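Neues aus dem Hausverein: Gemeinschaftsküche, Geschirr und Leihregal

Liebe Nachbarinnen und Nachbarn,

seit Anfang Januar ist unsere Gemeinschaftsküche im Erdgeschoss wieder geöffnet. Die Arbeiten haben länger gedauert als geplant, weil hinter der alten Wand noch Rohre aus dem Baujahr 1911 lagen. Die Firma Treltico hat sie ersetzt, und auch der Abfluss unter dem Fenster ist neu. Ich danke allen für die Geduld, besonders den Familien im ersten Stock, die den Lärm am meisten gehört haben.

Die Küche kann man wie früher für Geburtstage, Kochabende und Treffen reservieren. Der Kalender hängt neben der Tür zum Hof. Bitte schreiben Sie Ihren Namen und die Wohnungsnummer deutlich hinein, denn im Dezember hatten wir zweimal eine doppelte Reservierung. Eine Reservierung gilt für einen halben Tag. Wer den ganzen Tag braucht, trägt sich zweimal ein.

Zum Besteck: In den letzten zwei Jahren sind viele Löffel und Gabeln in die Wohnungen gewandert, und das ist verständlich, man trägt einen Teller Kuchen nach oben und vergisst die Gabel. Wenn Sie bei sich etwas finden, was Ihnen nicht gehört, legen Sie es einfach in die Kiste im Treppenhaus. Es wird niemand gefragt.

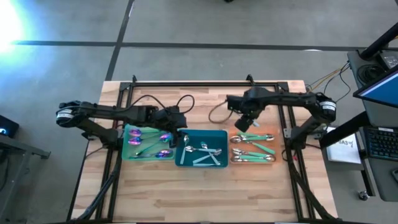

Was kostet die Küche für Bewohner?

Für Bewohner kostet ein halber Tag 7 Euro, das Geld kommt in die Kasse für Reparaturen. Gäste von außerhalb können nur zusammen mit einer Person aus dem Haus reservieren.

Eine Kaution von 100 Euro nehmen wir nur noch bei Feiern am Abend. Sie bekommen sie am nächsten Tag zurück, nachdem wir gemeinsam durch den Raum gegangen sind. Der Herd muss sauber sein und der Müll muss unten in der Tonne liegen, nicht daneben.

Das Leihregal im Keller ist auch gewachsen. Es gibt jetzt ein Waffeleisen, einen großen Suppentopf und eine Nähmaschine. Der Schlüssel liegt bei mir. Bitte tragen Sie in das Heft ein, was Sie mitnehmen und bis wann. Die Bohrmaschine wird seit November vermisst, vielleicht steht sie noch bei jemandem im Schrank.

Der nächste gemeinsame Kochabend ist am 3. Februar 2024 um 18 Uhr. Es gibt Linsensuppe, Brot und Salat. Wer ein Dessert mitbringen möchte, kann mir vorher Bescheid geben, damit wir nicht wieder vier Bleche Apfelkuchen haben.

Mit freundlichen Grüßen
Remzi Ateş
Wohnung 306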